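Home Projects Log Reports Contact
10/25/26 – by Hậu Mai

Shop Project Report: A Hand-Held Gripper for Kitchen Containers

Our group of three built a hand-held gripper at the Stavau shared workshop. The plan said it would pick up "any common food container." I thought that was too big a claim in June and I still do.

The linkage is two pairs of black arms with brass bushings at the pivots. Zihan Zhong drew it and Catherine Cowie did most of the drilling. We spent seven evenings on the pivots alone, more than we spent on the fingertips, and I think we had that backward.
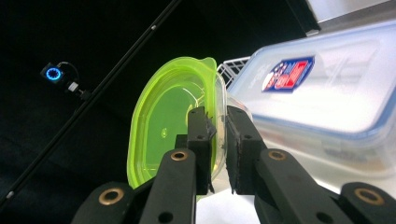

Fig. 1. Green container held upright by its edge, with a lidded storage container to the right.

A good grip on one rim says very little about the next one. We logged 23 tries in the final session, and I asked that slips be counted as failures even when the container stayed up. That was not a popular request. Our score was 20, a number I would not put on a poster.

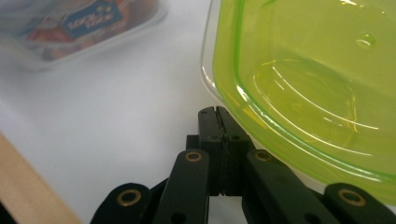
Fig. 2. Jaws nearly together beside the green container on the white tabletop.

Lining up is the slow part. You have to bring the jaws in close to the wall and guess at the angle, and a person's wrist is doing a lot of the work we credit to the linkage.

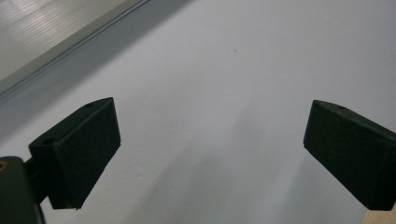
The pads need another round too. Zihan wants a softer face, and I would like to see a wear test first – 1000 closes, same pads, no swapping halfway. Until then I'd call this a decent hand tool and leave "robotic" out of the title.

Comments (3)

Şengül Güler: Did you try anything with a wet rim?

Hậu Mai: No. It should have been in the plan.

Định Cù: Bushings look good. Where did you buy them?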